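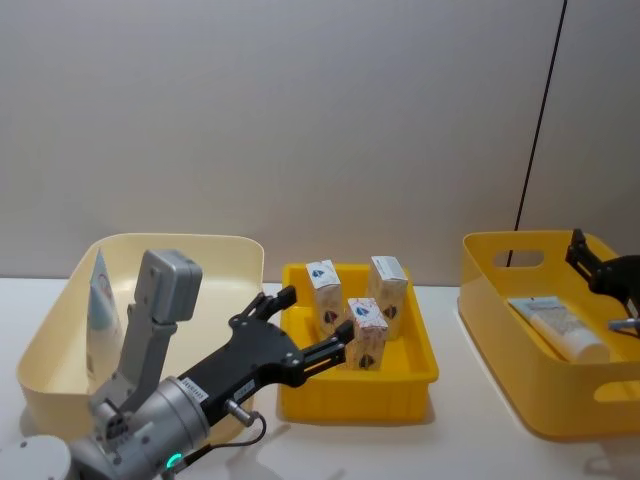
Sorting day moves to Monday at Lonis

The packing room at Lonis is changing its hours again. From October the sorting tables open at 7 a.m. on Mondays, not Thursdays, and small boxed goods get done first. Flat packs after. Big stuff stays down at the Trastov building for now.

Parcels for the Nkuna route have gone up a lot, 398 last month against 197 the month before, and the old shelf system just wasnt keeping up. So, plastic bins. Open top, one kind of item to a bin, boxes standing upright so the printed side can be read without lifting anything out. Bins get wiped down at the end of every shift.

Drop-off is still at the side door on Sastness Road. Bring items closed and clean, no tape over the label please. Anything bigger than a shoebox will be sent on to Trastov, allow an extra 5 days for that.

There are 35 spare bins going free to schools and clubs, mixed colors, a few with scuffed corners. First come first served, ask at the desk. One set per group.

Parking: the back lot is closed untill the resurfacing is done. Use the street. Desk hours stay the same, and the phone line is still down in the afternoons, so email is better.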